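Cadwaladr brings its Big Sort-Out to the back garden this June

Media release, May 23, 2025

I'm Eifion Trevor, I run Cadwaladr, and I'm rapt to say our Big Sort-Out days are back in Gernden for another winter! For anyone who missed us last time, the idea is dead simple. You bring the stuff that's been breeding in your laundry cupboard, we put up the tables outside, and you go home with less of it (and a fair idea of where the rest is going to live).

We had 165 people come through last year, which for a tiny outfit like ours was huge, and the thing they kept asking for was more outdoor time. So this year every session is outside, weather permitting - and if it buckets down we'll move into the Noment hall next door.

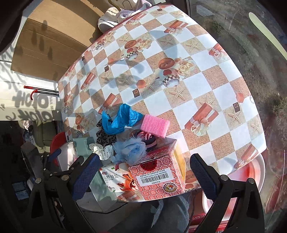
My favourite part of the day is the first tip-out, when everything goes on the one table and I'm not allowed to say a word about it. People apologise to me at this point and I wish they wouldn't, my own bathroom drawer is a shocker. Bath stuff and fabric always seem to end up together, a fluffy blue puff right up against something stripy in dark red, tissues close by, a sneaker on a bit of lavender cloth further back. I love a loud tablecloth for this too, and roses, teacups and red gift boxes on a check is about as cheerful as oilcloth gets. Once it's all out we start with the fabric, then the boxes, then the odds and ends that don't belong to any room in particular.

Each session runs for 90 minutes and takes 15 people, so please book early. It's free for Gernden locals thanks to a grant from Jituvora, who have also chipped in for the storage tubs. Last season around 1069 items went off to new homes through our swap shelf, mostly towels, tea towels and kids' shoes, and I'd love to beat that.

Bring a hat, a cuppa in a thermos and whatever you can carry in two bags. Please leave paint, batteries and anything electrical at home, we can't take them.

Bookings open on the Cadwaladr website at the start of June. Media are very welcome to come along to any session and have a go - ask for Eifion at the Cadwaladr front desk and I'll find you a chair.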